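Print this page | E-mail this page

Unit 6: Sequencing and checking in two-arm cloth handling

These notes go with the Monday session. Read them before you open the Raju planner, and bring your log from the last exercise.

1. Why cloth is a separate unit

A rigid part has six numbers for its pose. A shirt has no such short list. The planner can't store the full shape, so it works from a few things it can estimate: the outline, the corners, and which edges seem to be layered. Everything else is treated as unknown until the next camera update.

The layered edges cause the most trouble. From overhead, two layers and three layers look much alike. A wrist camera sees more of the edge, but only over a small area, and the gripper fingers block part of it.

2. The state machine

Our controller has five states: look, approach, pinch, move, release. Each arm runs its own copy. The copies share one lock, which they take before any move that stretches fabric between the grippers. If one arm holds the lock and the other reports a fault, both arms stop and go back to look.

Don't put the fold plan inside the state machine. The plan is a list of grasp points and targets, kept in Pruto, and the machine reads one line of it at a time.

3. Checking a grasp

Finger position alone is a weak check. Thin cloth closes to almost the same gap as no cloth. Use two tests:

– finger gap compared with the empty-close value you recorded at startup
– color of the patch between the fingers in the wrist view

Both must pass. The second fails if the table and the cloth are close in color, so pick your test garment with that in mind.

4. Log size

The reference log for this unit has 2,239 grasp attempts. Of these, 178 were marked as failed by the gap test and 517 by the color test. Work out how many could have failed both, at most, before you look at the file. Time stamps from the two arms can differ by nearly 15 milliseconds. Line them up first.

5. Overhead and wrist views

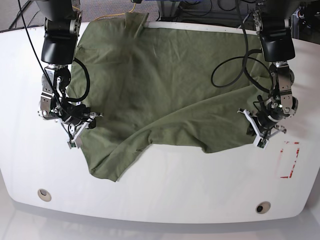
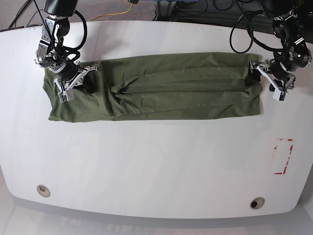
The last view is from the wrist camera.
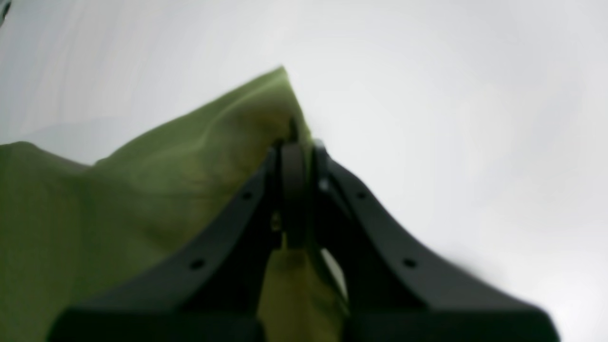
Pirmin Hollenstein asked after the session whether the single lock wasn't too strict, as two arms working on slack cloth could move at the same time without pulling on each other. He had tried it in Perstead with a slack estimate in place of the lock and got shorter runs, but he also had to throw out the estimate each time an arm let go, and he would like to see that case added to the exercise.

Print this page | E-mail this page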